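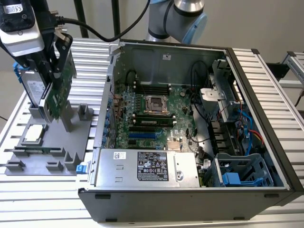
Stockroom and cutting room checklist, Drasside paper craft store. Checked by Bjartur Ravn, Oct 12, 2024. Covers the paper racks, the Gurkov guillotine and the packing bench. I wrote the comments at the shelf and have not softened them. On labels, the rule is a printed one on the face of the item, where a person standing in front can see it, like the white label on the silver hard drive standing in its slot. Pencil on the back of a ream does not count.

1. Aisles clear, full width
Pass. The August sheet also says pass, and I have my doubts about that one, as the cardstock pallet has left marks on the floor.

2. Racks fixed to wall
Partial. Rack 3 moves when pushed. I was told it has always moved.

3. Load signs on shelves
Fail. Signs say "light items only." Boxed cardstock is apparently a light item. Put a weight on the sign.

4. Bin labels match stock list
Partial. List shows 1380 packs of folding paper, shelf count is 1307. "Probably on display" was the answer I got. Show me.

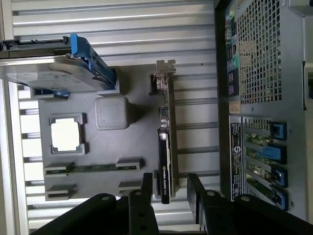 Hard drive in blue carrier, handle toward the top.

5. Guillotine blade guard in place
Pass, at the time I looked. The guard was also very clean for something said to be used all day.

6. Blade lock works with handle up
Pass. Tried it myself.

7. Spare blades stored in sleeves
Fail. Two Kincaid blades in an open drawer, edges up, under a stack of vellum samples. Fix today.

8. Hand cutters and craft knives counted at close
No record seen. Staff say it is done every night. If so, someone can write it down, and until I see

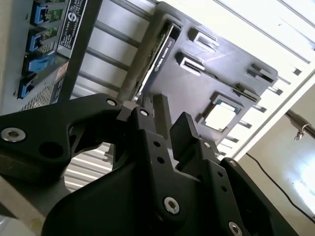

a signed count for each night of one full week, this item stays open.

9. Spray adhesive in closed metal cabinet
Partial. Cabinet is fine, door was propped open with a roll of washi tape.

10. Brakora laminator cord and plug
Pass. No damage found. The "heat-safe" mat under it has no rating on it anywhere, so I am treating it as a mat.

11. Fire extinguisher in date, tag readable
Pass.

12. First aid kit
Partial. Plenty of eye wash, no finger bandages. In a room full of blades. Budget asked for: $149, to cover the kit and blade sleeves.

Open items: 2, 3, 4, 7, 8, 9, 12. Send me photos of the sleeves in the drawer with the blades in them.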